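About Grube

Skip to: What we do / How we charge / People / Questions / Contact

Grube is a small advisory office that reads robot quotes for a living. Laundries, commercial kitchens, packing rooms and schools send us the proposals they have been given, and we tell them what the thing will cost over the years they plan to keep it. Often we tell them to wait.

We don't sell equipment. We don't take commissions from anyone who does, and we turned down two offers of that kind last year. If you have been told that a machine pays for itself in a few months, we would like to see the arithmetic, and so should you.

How we started

Ismael Teixeira used to run purchasing for Sinwood, a linen service with one big folding room and a great many baskets. He was handed a proposal for an automated sorting line. The price on the front page looked fine. The price on page nine, where the floor work, the guarding, the software seats and the service visits were kept, did not. He spent a summer taking it apart line by line and came away with 342 separate cost items, a good third of them missing from the summary his managers had been shown.

Sinwood bought a smaller system in the end, and a second folding table. Ismael left to do the same job for other people. Brynhildur Fogh joined him after a long stretch writing maintenance budgets, and she is the one who asks what happens in year four.

What we look at

Every quote goes through the same worksheet, called Drirnura for reasons that are now lost. It has 128 lines. Some are dull (freight, adapters, spare cables) and some start arguments, such as how many staff hours a month go into watching a machine that was supposed to need no watching. We fill in what the vendor tells us, then what their existing customers tell us, and leave both numbers standing next to each other.

We are hard on demonstrations. A demo is run on a good day with goods the vendor picked. Cloth is where we see the widest gap between the pitch and the budget. It bunches, it hangs, it never lies the same way twice, and a quote that prices towels and boxes at the same cycle time was written by someone in a hurry. We ask for trials with the buyer's own goods, on the buyer's own table, and we ask for the failures to be counted too.

Training is the other soft spot. Plenty of proposals now include a line for "learning from human examples," usually with a round number beside it and nothing behind the number. Somebody has to do that work by hand, with a cloth and a basket and a pair of grippers, and their hours belong in the plan.
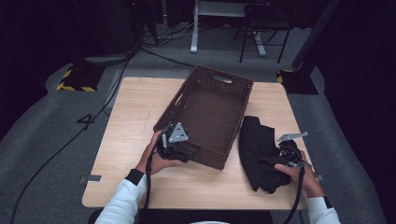
Should we put money aside for a robot before we know which one we want?

Put aside the cost of a proper trial first, and leave the purchase out of the budget until you have results from it. Money already marked for a robot tends to get spent on a robot.

What it costs to ask us

A first read of one quote is $100. You get two pages back, in plain words, with the missing items listed and our questions for the vendor. A full plan, covering purchase, installation, training, service and what you do when it breaks, is $3,000 flat. We don't bill by the hour, having seen what that does to the length of reports.

If the first read says the quote is sound, we say so and stop there. It has happened. Fadov, a meal-kit packer, sent us a proposal for one palletizing arm that held up on nearly every line – we argued over the service contract and not much else.

What we won't do

We won't guess at savings from jobs you haven't measured. We won't put our name on a payback date. And we won't sit in on a vendor call as the "technical expert" so that a decision already made looks checked.

Getting in touch

Send the whole quote, including the attachments, and a few lines on what you want the machine to do. Ismael reads new ones in the morning. The office is closed for the first two weeks of July.

Page last updated Jun 12, 2024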